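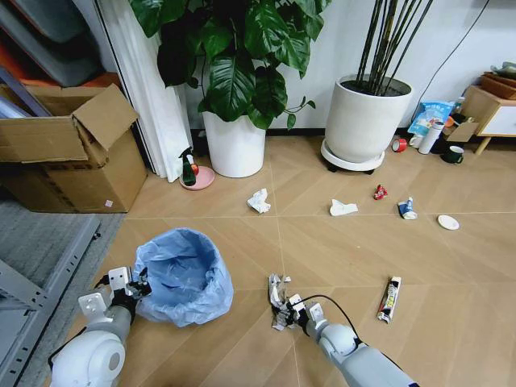 4. Kundenmappen mit dem Kalender verbinden

Schön, dass Sie es bis hierher geschafft haben! Ihre Stammdaten sind eingetragen, das Logo sitzt auf den Rechnungen, und nun kommt der Teil, auf den sich erfahrungsgemäß die meisten freuen: Skevero und Ihr Kalender lernen sich kennen. Danach erscheint jeder Termin in der passenden Kundenmappe, und Sie müssen nicht mehr zwischen zwei Programmen hin und her springen, während am Telefon jemand wartet.

Sie brauchen dafür Ihr Skevero-Passwort und die Zugangsdaten Ihres Kalenders. Nehmen Sie sich ruhig eine Tasse Kaffee dazu, eilig ist hier nichts.

4.1 Kalender anmelden

1. Öffnen Sie in der linken Leiste den Punkt »Einstellungen« und darin »Verbindungen«.

2. Tippen Sie auf »Kalender hinzufügen« und wählen Sie Ihren Anbieter aus der Liste. Wer mit Birnwood arbeitet, findet den Eintrag ganz unten, unter »Weitere«.

3. Melden Sie sich mit den Zugangsdaten des Kalenders an (also nicht mit denen von Skevero – das verwechselt man an dieser Stelle wirklich leicht).

4. Setzen Sie Häkchen bei den Kalendern, die Skevero lesen darf. Private Kalender können Sie getrost weglassen. Sie lassen sich auch später noch einblenden, dann aber nur als graue Blöcke ohne Titel.

5. Bestätigen Sie mit »Verbinden« und lassen Sie das Fenster offen, bis der Balken durchgelaufen ist.

Hinweis: Beim ersten Abgleich holt Skevero höchstens 500 Termine. Haben Sie mehr, tippen Sie nach dem ersten Durchgang auf »Weitere laden«. Ältere Einträge bleiben in Ihrem Kalender selbstverständlich unverändert stehen.

4.2 Termine einer Mappe zuordnen

1. Öffnen Sie die Ansicht »Nicht zugeordnet«.

2. Ziehen Sie einen Termin auf den Namen der Kundin oder des Kunden. Am Telefon halten Sie den Termin kurz gedrückt und wählen »Mappe«.

3. Stimmt die E-Mail-Adresse im Termin mit einer Mappe überein, schlägt Skevero die Zuordnung selbst vor. Ein Fingertipp auf das Häkchen genügt.

Vorsicht: Wenn Sie eine Mappe löschen, verschwinden auch die Zuordnungen darin. Das lässt sich 19 Tage lang über den Papierkorb rückgängig machen, danach leider nicht mehr. Im Zweifel ist »Archivieren« die freundlichere Wahl.

4.3 Erinnerungen verschicken

1. Wählen Sie in der Mappe »Erinnerung« und legen Sie fest, wie viele Tage vorher die Nachricht hinausgehen soll. Voreingestellt sind zwei.

2. Suchen Sie sich eine Vorlage aus. »Ginska« ist kurz und herzlich, »Lapointe« etwas förmlicher, und beide dürfen Sie nach Lust und Laune umschreiben.

3. Schicken Sie die Nachricht über »Test senden« zuerst an sich selbst und lesen Sie sie einmal auf dem Telefon durch.

Hinweis: Pro Termin sind bis zu drei Erinnerungen möglich. Verschieben Sie den Termin, wandern alle noch offenen Erinnerungen mit.

Wie Sie Anzahlungen direkt aus der Mappe anfordern, lesen Sie in Abschnitt 5.

Text und Betreuung dieses Abschnitts: Raymonde Grewal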